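How to Dry Out a Bedroom After a Slow Roof Leak

If you've come home to a brown ring on the ceiling and a damp smell in the bedroom, take a breath. You can do a lot of good in the first day, well before anyone with a truck shows up, and I'm going to walk you through it the way I'd do it in my own house (which I did, in May, and I was grumpy the entire time).

Start with the electricity. If there's any chance water has reached a light fixture or an outlet, switch that room off at the breaker and leave it off until an electrician has had a look. Then put a bucket under the drip, lay old towels around it, and pull the furniture toward the middle of the room.

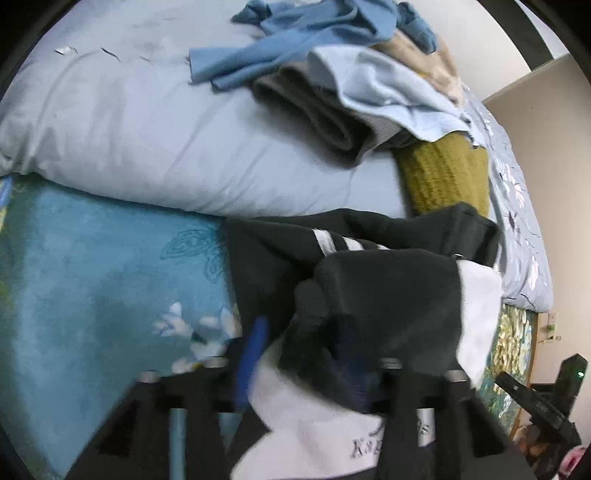 Next comes air. Open the windows if it's drier outside than in, and if it isn't, keep them shut and run a dehumidifier with the door closed. I rented a Dondumar for 4 days and emptied the tank every morning and every night. Point a fan along the wall, not straight at it, and peel back the edge of the carpet so the padding can breathe. Padding that's soaked through usually has to go, I'm sorry to say!

My neighbor Mahlet Woldemariam lent me her moisture meter, and I wish I'd had one sooner. Press it to the drywall in the same spots each day and write the readings on a strip of tape next to them. You want them to match a dry wall elsewhere in the house, and you want that two days running before you paint.

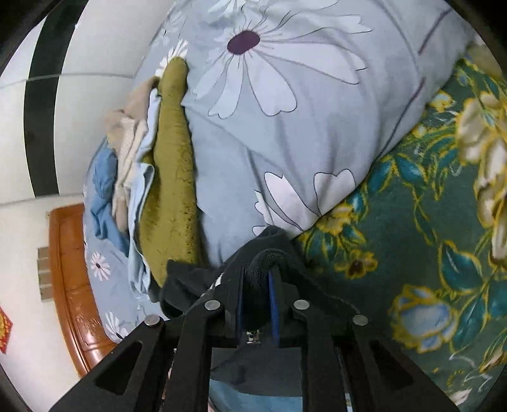
Fabrics soak up a musty smell faster than you'd think, so go through the room early. Wash whatever got wet and dry it all the way, even if it takes a second cycle. Folded clothes stacked on a bed, or a floral blanket spread out under them, will hold damp in the layers, so shake everything out and hang it somewhere with a breeze. Sweaters can lie flat on a rack.

Keep your receipts, too, including the rental and the laundromat. My bill came to $600 before the roofer, and I was glad to have every scrap of paper when I called the insurance people.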